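Lighting and Electrical > Residential > Low-reflectance furnishings and lumen method

gridceil
2 January 2021
Doing a lighting layout for a living room where the client has already ordered everything in dark gray. Upholstery is Flavia in the charcoal weave, LRV 8 on the swatch card. Cabinet fronts get the same cloth. Walls are Skestico flat in a dark color, LRV 5. Ceiling is black and staying black.

The existing fixture is a single Woten ceiling unit, 1,620 lumens at the driver setting it's on now. My utilization tables stop well above these reflectances. Do I use the lowest row and accept the error, or is there a better way to get average horizontal illuminance?

otto_lm
Use the zero-reflectance column if your fixture data has one. With a black ceiling and walls at 5, the interreflected part is small enough to drop. Treat everything as direct and you'll be on the safe side.

gridceil
The data sheet has no zero column. The lowest is ceiling 30, wall 10.

otto_lm
Then do point-by-point from the photometric file. Inverse square with the cosine term, a grid at seat height, average it. A spreadsheet is fine for one fixture.

hallway3
Disagree that average horizontal is the number to chase. People judge a dark room by the brightness of the surfaces they face, and at those reflectances you can hit your horizontal target and still have a room that reads as unlit. Luminance of a matte surface is illuminance times reflectance over pi. Run that for the cabinet fronts before you pick a fixture.

gridceil
The client's complaint is that they can't read on the sofa. That's a horizontal problem at one spot.

hallway3
Is that the only complaint?

gridceil
No. Also "can't see where the cabinet ends." So point taken, partly.

mkong
Meifang Kong, I teach a night class on residential layouts. Two separate problems. Reading is solved by a local lamp and the upholstery reflectance barely enters into it, as the page is white. Edges are solved by light at a shallow angle. A fixture straight overhead puts very little on a vertical front. Move the light forward of the cabinet or graze the ledge, and the front edge separates from the door below it even when both are the same cloth.
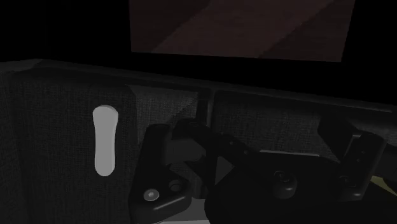
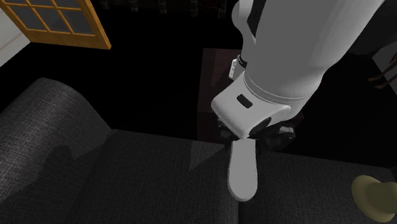

Renders. First: dark gray cabinet with a woven texture. Second: dark gray fabric sofa.

Look at the ledge in the first one. It has a faint highlight on its front edge, and the handle is the brightest object there. A light gray handle helps you find a door more than another ceiling fixture would.

otto_lm
Don't take levels from a render. Exposure is arbitrary unless it was set up with calibrated sources.

mkong
Agreed. I use them for contrast order only, no levels.

hallway3
Even contrast order depends on the tone curve at the bottom end. A crushed curve will merge LRV 5 and LRV 8 into one black. In the room they are distinguishable once your eyes have settled.

gridceil
Swatches side by side under the existing fixture: I can tell them apart, my client can't. The client is 71 and I'm not, so I'm going with the client.

Revised plan: keep the Woten unit on a dimmer, add a 667 lumen floor lamp behind the seat, LED strip under the ledge lip in a diffused channel.

otto_lm
Check the strip for scalloping. A coarse weave hides some of it. The Flavia sample I have from the dealer in Štefanec is fine enough that it shows every diode without a diffuser.

hallway3
Still think one wall should be repainted.

gridceil
Proposed it. Declined. Will post grid readings from the meter after the strip is in.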